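Home Issues Articles Authors Search

Filed under: Workplace Color / Surfaces and Finishes

4. Yellow surfaces and dark objects

4.1 Why yellow

Yellow has been with us since the first week of the Treltico project, and we did not choose it. The tables at the Cluton site were already painted when we arrived, and the plan was to compare gray, white and pale green tops and to treat yellow as the odd one out. It soon became the part of the work we looked forward to most. People who packed small goods on yellow tops talked about them without being asked. They liked the color or they could not stand it, and both camps could tell us exactly where on the table they preferred to set things down.

The goods in this part of the study were all dark: soft cases, pouches, folded straps and short lengths of cable. Dark goods are a hard test for any surface. On gray they sink into the background, and on white they stand out so strongly that the eye picks up the outline and misses what is inside it, such as a flap left open or a pocket seam turned the wrong way. Yellow sits between the two in a way we found really interesting. The outline is clear from across the room, and up close there is still enough warmth coming back off the surface to soften the lower edge of the object.

We recorded 2032 placements over the course of the study, of which 458 were on yellow. A placement was logged each time an item was set down and let go, whether or not it stayed where it was put. Items that tipped over were logged again once they had been stood back up.

4.2 Upright or lying down

A soft case can be left standing or lying on its side, and the difference matters more than we expected. Standing, it shows its flap and pocket to whoever is across the table and takes up little room. Lying down, it shows one broad face and covers a good deal more of the color underneath. Packers at Cluton mostly stood their cases up in the middle and let the spares drift outward, where they ended up at all angles. Soledad Pacheco, who coded the placements from Mirnier, suggested the terms "parked" and "strayed" for these two states, and we have kept them throughout the paper.

Parked items were found faster on every surface. On yellow the gap between parked and strayed was the smallest of the four colors, which was a lovely result to see come out of the coding — most of us had bet on white. A strayed case near the edge of a yellow top was still picked out quickly, even when part of it was hidden behind something else. On gray, the same case was often passed over twice.

4.3 Shadow

Shadow is where yellow earns its keep, and also where it causes trouble. A shadow on yellow does not go gray. It shifts toward a deeper, slightly brown yellow and keeps a firm border, so the shape of whatever throws it can be read off the surface. Packers used this. Several told us they judged how far they had to reach by watching the shadow close in on the case, particularly under the 4000 K lamps, which gave the crispest borders of any we tried.

The trouble begins where a shadow and a dark object touch. The lower edge of the case then merges with its own shade and the object looks taller or wider than it is. We saw this mainly with glossy cases. A small highlight low on the pocket helped, as it marked where the material ended.

The same pairing of colors turns up on structural parts as well as on work surfaces (Figure 4), and we coded both in the same way: outline, inner detail, shadow border.

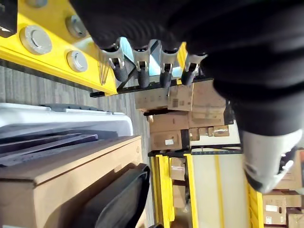
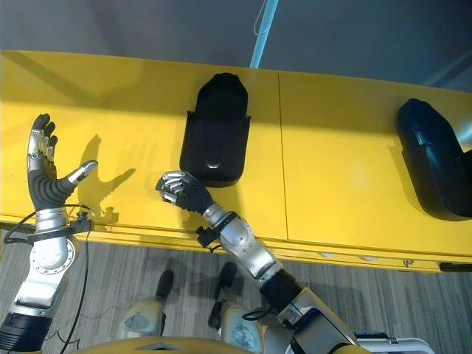
Figure 4. Yellow next to black. First image: a yellow steel beam meeting a black bar dotted with small holes. Second image: a yellow table with a black case standing upright and a second, tilted, at the right.

4.4 Seams and edges

Table joints were the last feature we coded. A faint seam in a yellow top was almost never mentioned in interviews, yet placements gathered on one side of it or the other and rarely crossed it. The packers seemed to be using it as a ruler. We had no such pattern on the gray tops, where the joint was just as wide but much harder to see.

The front edge had its own effect. It tends to be in shade, and the darker strip reads as a border that people keep clear of. In the June sessions at the Lüthi hall we ran the same task on a top whose front edge was lit from below, and the clear strip shrank by half. Packers there put cases down closer to themselves and said the table felt bigger — it was the same size to the millimeter. Section 5 takes up lighting in full, including the sessions at 2000 lux.

© Treltico Papers. Contact the editors | Permissions | Back to top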